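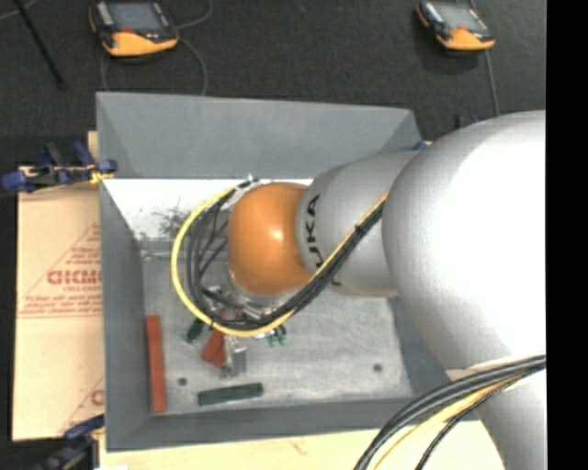

Bin packers wanted, Irari warehouse

Westo is hiring packers for the returns hall at Irari. The work is emptying deep metal bins, sorting what comes out and packing it into cartons for the stores.

Shifts are five hours, mornings or evenings, and you pick one when you apply. Pay is 790 a week before tax – paid every second week. We have 14 places to fill, starting in January.

You should be able to lean and lift for most of a shift and read a packing list. Experience is welcome but not required. Gloves and safety shoes are provided. Parking is free, and the Rashidi bus stops at the gate.

To apply, call extension 558 and ask for Kheri Kaijage, or leave your name at the front desk before 4 p.m.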